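Subject: Re: Painting the back bedroom, and the sourdough question
Date: 2020-03-08

Hello everyone,

Thank you for all the kind replies. Berwyn Ifans wrote:

> I have used Carrasco eggshell for years and never bothered
> with a primer. Are you sure you need one? And did the Ganell
> starter ever wake up?

Berwyn, I did want to skip it, but the old paint was a dark plum and I know my own luck. So I went to Drilalby and came home with far too many sample cards (17, all of them white, bless me). My sister likes the ones that lean a little green or blue, and I have come around to her way of thinking – it's restful, and it suits a room that gets its sun late.

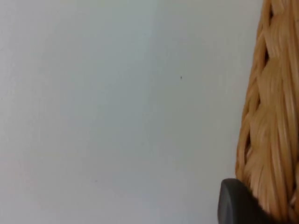

1. The starter

It did wake up! I fed it rye flour for 6 days and kept it on top of the refrigerator, and by the end of the week it had climbed right up the jar. My first loaf was flat as a slipper, but the second one we ate warm with butter and far too much jam.

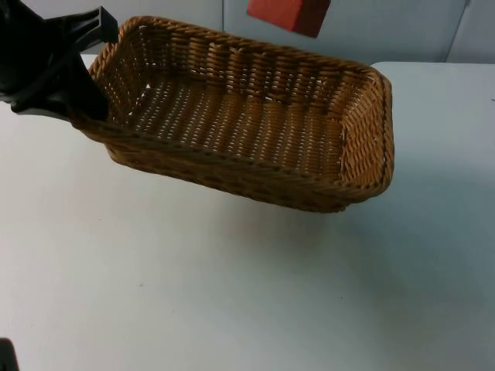 For the bread swap in August, I'd like us to settle on one size of loaf so that nobody goes home feeling shortchanged. Mine use 1000 grams of flour split between two, and I shape them long. A rectangular wicker basket with rounded corners does very nicely for carrying a long loaf to the table, with a clean dish towel tucked in underneath. If you bake round ones, bring whatever you have – Kedon Hall has plenty of platters in the kitchen, and I'll bring the butter.

Warmly, and with flour on the keyboard,
Marjorie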